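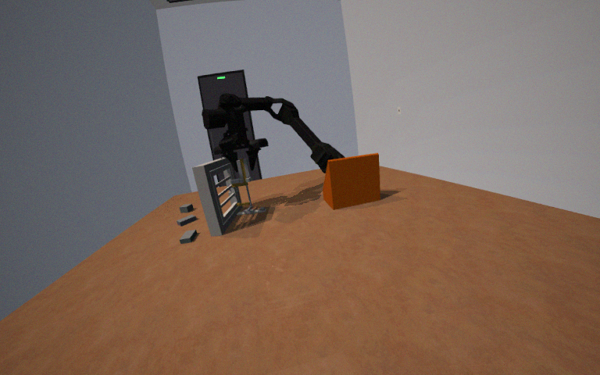 Two people on the Wonar board told me to skip the simulator and go straight to the real arm, you only learn by breaking things. Fine if you have spare fingers to break. I don't. So, sim first, and what follows is the way I record remote control demos for a pick task. Quick version, I have to get back to it.

What you need

A simulated arm with a two-finger gripper. Something to steer it with. I use the Utico hand controller, a gamepad works too, keyboard is misery. The Venter recorder, or whatever logger you like as long as it saves joint angles AND gripper state on the same clock.

Before you record anything

Set the control rate and leave it alone. Mixed rates in one dataset cost me a whole evening.

Turn the speed scale down. Way down. You can raise it later.

Check which way is forward. On mine, pushing the stick away from you moves the arm away from the BASE, not away from the camera. Takes a few minutes to get used to. Switch the view mid demo and you'll steer wrong every time.

Map the gripper to a trigger — not a toggle. With a toggle you lose track of open and closed and then you've recorded a drop.

Doing the demo

1. Start from the same home pose. Every time. Hit record, wait a beat, then move.

2. Come in high. Fingers pointing down, open, well clear of everything. With a thin upright thing next to something bulky, the bulky one is what you'll clip.

3. Line up the wrist before you go down. Rotate so one finger passes each side of the part. Trying to twist and descend together looks slick and records badly.

4. Go down slow. Straight. Stop early if you aren't sure, look from a second view, then carry on. Pauses can be trimmed after.

5. Close, and hold the trigger. Count to 2 before lifting. Simulated contact is jumpy and a fast lift will shoot the part accross the table.

6. Lift straight up, then go sideways. Never both.

7. Set it down, open, back up the way you came. Stop recording once you're clear.

Fluffed it? Throw it out if you dropped the part. Keep it if you wobbled and recovered, the policy needs to see recoveries. I keep those in a separate folder so I can mix them in on purpose.

How many

I did 6 practice runs that went in the trash and then started keeping. Move the start position of the part a little between runs or it will just memorize one path. My current set trimmed down to 665 steps for the longest demo, which is too long, I dither on the approach.

Checking

Replay every file open loop in the same sim, same seed. If the replay misses the grasp your log is off, most likely the gripper channel is lagging. Bisix has an offset setting for this under playback — nudge it till the close lines up with teh contact.

Then train on a small batch before recording more. Saves you from finding a bad axis at the very end. Hand guiding on the real arm is a seperate page, still writing it.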